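The Night Bus to Londa

The bus left Zendham at ten past nine with six passengers on it, and by the river it had four. My aunt had told me to sit behind the driver. I sat at the back, where the heater was.

I was carrying her accordion. She had sold it to a man in Londa for 419 and wanted it delivered by hand, because the last thing she mailed had come back in two pieces. I had never learned to play it. I had only ever heard it through the wall, on the nights she thought I was asleep.

At the Rostunance stop a woman got on with a wet umbrella and looked at the case on my lap.

"Is that a sewing machine?" she said.

"Accordion."

"Do you play?"

"No," I said. "It's sold."

She nodded and sat across the aisle. She told me her father had played one at the cannery dances, badly, and that her mother had married him anyway. Then she asked if she could see it.

I undid the clasps. The bellows had a patch of blue tape near the bottom – my aunt had put it on years ago and it had held ever since. The woman did not touch anything. She looked for a while and then told me to close it up before the cold got in.

"What will he do with it, the man who bought it?"

"I don't know. Play it, I guess."

"You could ask him."

I said I would.

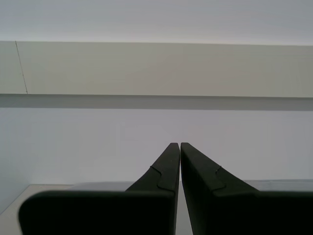

She got off at Woo, where there was only a shelter and a gas station with its lights out. The driver waited until she had crossed the road. After that he turned the radio on low and we drove through the hills without stopping.

The man in Londa lived above a bakery, at number 324. He came down in his socks. He paid me in small bills and signed the paper my aunt had written out, and then he stood there holding the case by its handle.

"Did she say why she's selling?" he asked.

"Her hands," I said.

He looked down at the case.

"Come up for a minute," he said. "You can tell her how it sounded."

The return bus was not until six, so I followed him up the stairs.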